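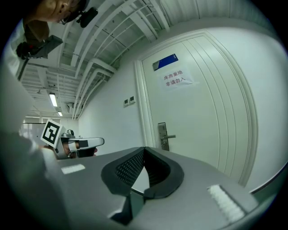 Marit Ferneck
Dye bench and wet finishing, Kirkeck Textile Workshop

October, Friday, kettle on

Well, the walnut bath has finally come good, and I want to get it down before I wander off and forget the order of things. The husks from the Guillot orchard had been sitting in the lidded bin since the last entry (apologies to everyone who has had to walk past it) and this morning the liquor was the colour of strong coffee, with a smell I won't go into. Strained twice through old curtain netting, once through muslin. The muslin is now a lovely brown and I've kept it.

Wool first. Four skeins of the grey-white two-ply, 178 grams all up, soaked overnight in rainwater with a drop of soap. No mordant on two of them, alum on the other two, knotted at one end so I can tell them apart (one knot for alum, same as last time, please don't change the system on me!). Brought the bath up to 70 degrees over the best part of an hour and held it there. I used to let it go hotter and I'm sure that's where the harsh, rusty colour came from in the spring lot.

First dip gave a soft tan, nothing to write home about. Left the skeins in while I had lunch and lifted them at half past two. The plain ones had gone a good even chestnut. The alum ones are a shade yellower, and I like them less than I expected to. Hung all four in the side porch to air, then back in for another half hour. Much deeper after the airing, so I'll keep that step.

The linen is another story. I put in a strip of the Liltent cloth, scoured but probably not scoured enough, and it came out patchy, with a pale line down the fold where I'd been lazy about opening it out. Will boil the next piece with washing soda and try again in the same bath.

For the order: we'll need about 3,000 grams of wool dyed for the blankets, and I don't think these husks will stretch to it. Could whoever is driving out next ask whether there are more under the trees? Black and squashy is fine.

Bath is covered and on the bottom shelf. Rinse water still running brown at five. Skeins to be washed Monday, cool water, no wringing.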